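Can a robot really tidy your bedroom?

Sooner or later somebody will show you a video of a robot tidying up. It picks up a sock, drops it in a basket, and cheerful music plays. The words underneath will say something like "This robot understands your home!"

Be careful with that word, understands. Your cat understands your home. It knows which chair is warm and who is most likely to drop some chicken. What a robot has is software, and software is a long set of instructions and numbers that a computer works through. Some of it is very clever. It still deserves a few rude questions, and this page is mostly made of them.

Robot software for picking things up can be split into jobs: seeing, planning and moving. Engineers call them perception, planning and control. In some newer robots one big program does all of them together, but the jobs still have to be done, and any of them can go wrong.
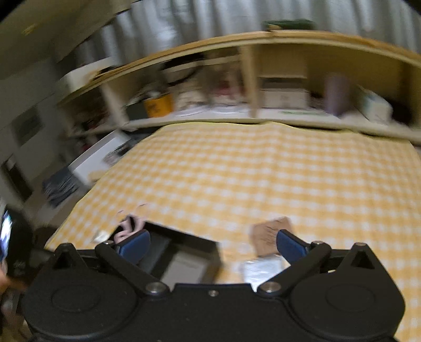

Job one: seeing

A camera doesn't see anything. It collects light and turns it into a grid of numbers, one lot of numbers for each tiny dot of colour. If the camera moves quickly, the dots smear into each other and you get blur. You can look at a blurry picture of a bedroom and still say "that's a shelf". You have spent your whole life looking at shelves from every angle, including upside down.

The software has to learn it. People show it a great many pictures, and it slowly adjusts its own numbers until its guesses get better. A guess is all it ever gives you. Ask it what is on the bed and it might answer "box, 9 out of 10 sure". Ask it about something it has never met before and it may still answer, and sound every bit as sure. A person would say "no idea, what is it?" Plenty of software doesn't, unless somebody has built that in.

Checked cloth is a good test. To you, yellow and white squares are a pattern printed or woven on something flat. To a program, every edge where yellow meets white is a line, and lines are often where one object stops and another begins. A good program learns to ignore them. A poor one finds dozens of little yellow objects and would like to pick them all up, please.

Shiny things are trouble too. A silvery packet throws light back at the camera, and the bright patch slides about as the camera moves. Which bit is the packet and which bit is the light? You sort that out without noticing. The software has to be taught, and sometimes it hasn't been taught very well.

Try it yourself

Roll a piece of paper into a tube. Shut one eye and look through the tube with the other. Ask a friend to put five small things on a patterned blanket, and try to pick them up using only your thumb and one finger, still looking through the tube. Then have a go with your friend slowly moving the blanket. You will be worse at it than you expect, and you have a far better brain than any robot.
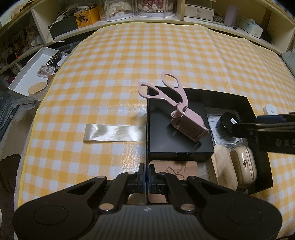

Planning is the job of deciding what to do, and in what order. Let's say we want the robot to empty a box. Simple? The planner has to choose what comes out first, and that depends on what is lying on what. Suppose it decides to lift out the small black lid. There is a pink eyelash curler resting on top of it, lying at a slant, with its two loops sticking out like scissor handles. Tip the lid and the curler may slide off. So the plan should be: curler first, lid second. You worked that out before you finished reading the sentence. A planner only works it out if its program can tell that one thing is on top of another, and has some way of working out that things on top fall off.

Then there is the matter of where to hold it. A gripper with two fingers can squeeze from two sides. It can't cup something or scoop with a palm, and it has no little finger to steady the end. An eyelash curler has thin loops and a curved part, so some places on it are much better to grab than others. The planner gives each possible grip a score and goes for the highest. If seeing got the shape wrong, the scores are wrong as well, and the planner won't know. It trusts whatever it is told.

And what about ribbon? A shiny satin ribbon lying flat on a blanket has almost no height to squeeze. Pinch too high and you get air. Pinch too low and you get a fistful of blanket. Next time a robot video is all blocks and cups, ask where the ribbon is.

Job three: moving

Control is the part that drives the motors. It checks where the fingers are, compares that with where they ought to be, and nudges them along. Then it checks again, over and over, many times a second. This is called a feedback loop. You use one whenever you carry a full glass of water.

Of the three jobs, this is the one I grumble about least. Engineers have been good at it for a long time, and a factory arm can return to the same spot all day. But good control will carry out a bad plan beautifully. If the plan says the packet is a hand's width to the left of where it really is, the gripper will close very smoothly on nothing.

What they say and what they count

Angeliki Moschos tests picking software at Pundia, a small workshop in Govisdale. She has a rule about scores: she won't write one down without the list of what was tried. Her last list had 294 tries on it. It also said which objects were used, who set them out and what the light was like, and each miss had a line to itself.

I wish every robot video came with a list like hers. A video shows you one try. It might have been the first go, or it might have been the best of a very long afternoon, and there is no way to tell by watching.

So when you next see one, ask:

Had the software seen these objects before?
Did anyone put them in easy positions?
Was the video speeded up?
How many tries were there, and how many went wrong?
Was a person steering it from somewhere else?

If the people who made it can answer all five, listen to them, even if the answers are a bit disappointing. If they only tell you that it understands your home, put your own socks away for now.

Words to know

Perception: turning camera numbers into a guess about what is there.
Planning: choosing what to do and in what order.
Control: driving the motors and checking where they have got to.
Feedback loop: look, compare, nudge, look again.
Gripper: the part that does the holding, often with only two fingers.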